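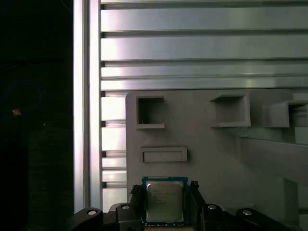 Figure 2. Processor with blue board and metal heat spreader. The marking is in the upper left part of the lid.

Print this page | E-mail this article
Search this journal Go

3.2 Reading of the lid marking

The processors came to the sorting room at Skamis in mixed boxes, without papers from the former owners. Before a processor can be given to a school or sold for parts, its model must be known. In most cases the only source for this is the text on the heat spreader. The total number of processors in the study was 1,928, and all of them had a metal lid of the kind in Figure 2, where the text stands in short stacked rows and takes up only a small part of the surface. The metal is slightly brushed and reflects the colors of the room. At the size printed in Figure 2 the single characters cannot be read, and the readers had the same difficulty with many pieces when they looked without a lens.

Each lid was read by 2 persons who did not see the notes of each other. The first reader used the normal ceiling light of the room. The second reader used a desk lamp, which was placed low at the side, and a hand lens. If the two notes were the same, the model was accepted and written in the Grakora list. If they were different, the piece was put in a separate tray and read again in the afternoon by Austra Mets, who had no part in the first reading.

Cleaning was kept to a minimum. Old thermal paste was removed with a soft cloth and alcohol, and the lid was wiped along its longer side. We did not use any scraper. In an earlier trial with some 50 pieces from the Kļaviņa collection, a plastic scraper left fine lines across the text, and these lines were later mistaken for parts of letters. The small contacts and components at the border of the board were not touched with the cloth.

After the third reading, 136 processors still had no accepted model. Viera Pešek looked through this group again in May and made notes on the cause. The most frequent one was wear in the place where the cooler had been pressed on the lid. A less frequent cause was ink from a stamp or pen of an earlier owner, which covered one or more rows. We expected that the gray reflection of the metal would be a serious cause too, but under the low lamp it disappeared for nearly all pieces when the tray was turned a little.

The pieces without a model were not thrown away. They were stored in the Sumby cabinet in antistatic foam, with the lid up, and are used in Section 4 for the comparison with the electrical test. The lamp position is given in Appendix B, together with the form that the readers filled in.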